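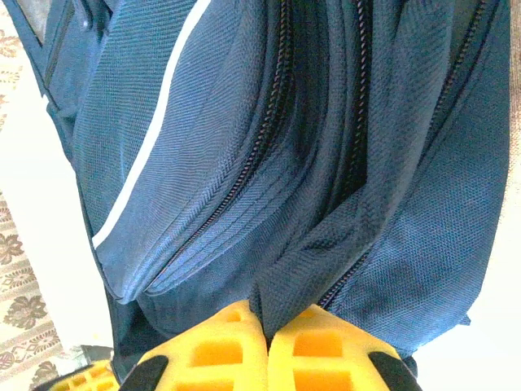

Progress report: bag handling trial, second stage

Prepared by Éabha Dolan for the Pudness small grants scheme
September 1, 2018

Work since the last report

The arm build is complete up to and including the wrist. The gripper uses a pair of yellow moulded fingers with a lattice of rectangular cutouts and a black rubbery pad along the outer edge. These replace the flat jaws shown in the January report, which could hold a box or a tin but let go of cloth as soon as the wrist turned. The camera is fixed at the wrist and looks down along the fingers, so the grip point stays at the bottom centre of the view in every run.

Sơn Đàm rewired the wrist. The motor lead and the camera lead now run in separate sleeves. Before this the picture dropped out whenever the gripper closed under load, and two weeks of runs had to be thrown away. No dropouts have been logged with the new wiring.

Test item

We moved from folded towels to a navy backpack at the start of this stage. It is a harder item in several ways. The panels bulge and fold, the zips lie in deep seams, and most of the bag is the same colour. The thin white piping on the front panel is the one line the software finds reliably, and Trinh Vi has used it to work out which way the bag is lying. The black zips were tried first and given up, as they are lost in the shadow between compartments.

Grip is taken on a loose fold and not on a padded panel. The fingers press into the fabric, close on the fold and hold before any lift is tried. On the padded parts they tend to slide over the surface and close on nothing.

Runs are done on the floor at Ruoxi Liang's house, beside a patterned rug. The bench at the shared workshop is too short for the bag and the arm together. Strong light on the pale floor washes out that part of the view, and the exposure setting will need attention before the next stage.

Results

Planned runs: 100
Completed runs: 100
Bag held through the lift: 30
Bag dropped during the lift: 17
Fold not gripped: the remainder

The hold rate is below what we proposed. Most of the failures come before the lift, in choosing the fold. When the fold was chosen by hand and the arm was only asked to close and raise, the results were much better, but those runs were done separately and are not counted here.

Spending

The finger moulds and pads came to 195 pounds, against a line of the same amount. The wrist motor was bought second-hand through Fasix and came in under budget. The difference went on sleeving, connectors and a spare camera bracket. Receipts are held by Angeliki Gavalas and will be sent with the final claim.

Problems outstanding

1. Wear on the finger pads. One pad has started to lift at the lower end and has been glued back. A clip or a moulded groove would be better.
2. Straps. If a strap lies over the chosen fold, the fingers close on both and the bag swings when raised. The software does not yet look for straps.
3. Exposure, as noted above.
4. Noise. The wrist gearbox is loud enough that evening runs at the house have been stopped. New grease made little difference.

Next stage

Trinh will rewrite the fold-finding step so that it gives a short list of grip points and tries the next one when the first fails. Sơn will make a new pair of fingers with a groove for the pad. We intend to repeat the same set of runs on the same bag before adding another, so that the figures can be compared. Zipping and unzipping remain outside this stage and we do not ask for them to be brought forward.

We request one change to the plan: that the demonstration be moved from the workshop to the house, for the reason of space given above. No extra money is sought for this.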